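**Negussie v Brovby College** was an employment case about a private training college's decision not to renew a lecturer's contract. It dealt mainly with whether a complaint about pay had played a part in that decision.

## Background

Abrehet Negussie taught bookkeeping at Brovby College on a series of one-year contracts. In August she wrote to the head of her program, Pascal Pfeiffer, saying that she was paid less than male colleagues doing the same work. Her contract ended 60 days later and was not offered again. The college said enrolments in her subject had fallen.

## Claim

Negussie claimed discrimination and retaliation. The college asked for the retaliation claim to be thrown out before a hearing, arguing that a contract that simply runs out is not a dismissal. The adjudicator, Emese Virág, refused. She found that a failure to renew could count as unfavourable treatment where earlier renewals had been routine.

Much of the hearing concerned 42 emails between Pfeiffer and the payroll office. Ekene Oyelaran, a former payroll clerk, gave evidence that the renewal form had been filled in before the complaint arrived and was later withdrawn.

## Outcome

The retaliation claim succeeded. The discrimination claim failed, as the pay gap was put down to a difference in starting grade. Negussie was awarded lost wages and a further $2,567 in costs. 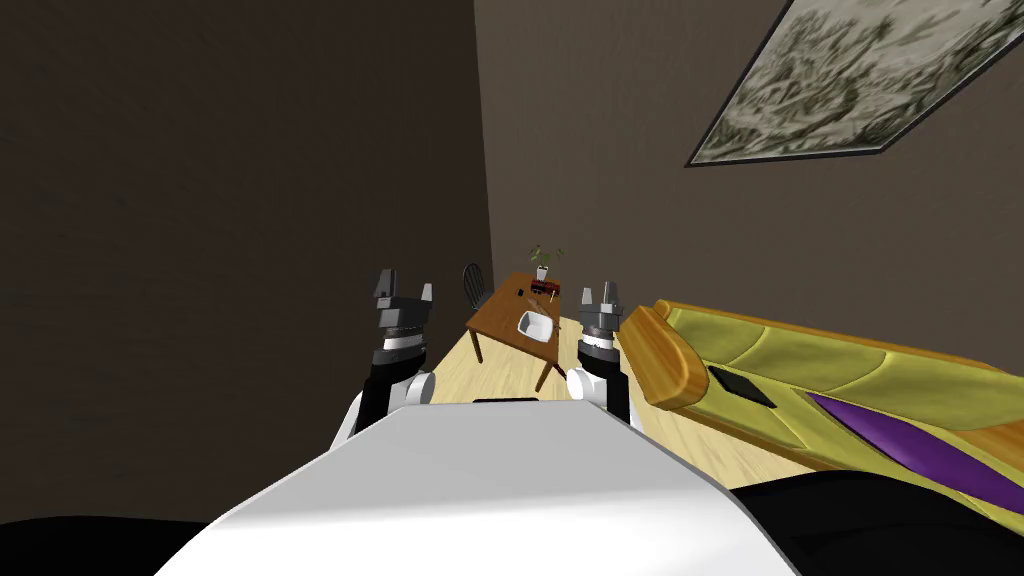 The college did not appeal. It later changed its staff policy so that any decision against renewal had to be given in writing, with reasons, and signed by a manager outside the program.

## See also

- Fixed-term contract
- Equal pay
- Dauda v Drakos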